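Separador de mesa Mirkadum, tapizado en tela

Quien haya compartido oficina sabe lo que cuesta concentrarse cuando al lado alguien habla por teléfono, y con esa idea tan sencilla preparamos en Indar la gama Mirkadum. Es un panel tapizado que se coloca entre puestos, detrás de una mesa o al fondo de un taller, y que quita bastante eco sin convertir la sala en un laberinto — que de esos ya hemos visto unos cuantos.

La tela se elige entre 25 colores, desde los crudos más discretos hasta los azules verdosos oscuros, que son nuestra debilidad y combinan de maravilla con los muebles blancos. Si dudáis entre dos tonos, pedidnos muestras y os las mandamos a casa con mucho gusto.

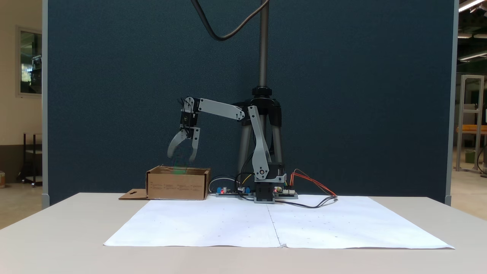
Medidas y montaje

El panel tiene 40 mm de grosor y se sirve en varios anchos, siempre de 60 cm en adelante. Los pies van incluidos, y también las pinzas de unión Bimer, que permiten alinear hasta 6 paneles seguidos o hacer esquina. Se monta con una llave Allen (viene en la bolsita de los tornillos, ¡no la tiréis con el embalaje!).

Limpieza

Aspirador con cepillo suave de vez en cuando y, para las manchas, un paño húmedo con jabón neutro. Nada de lejía, por favor. La tela Msimang se vende también suelta, por si algún día queréis retapizar.

Plazo de entrega: consultar en agosto.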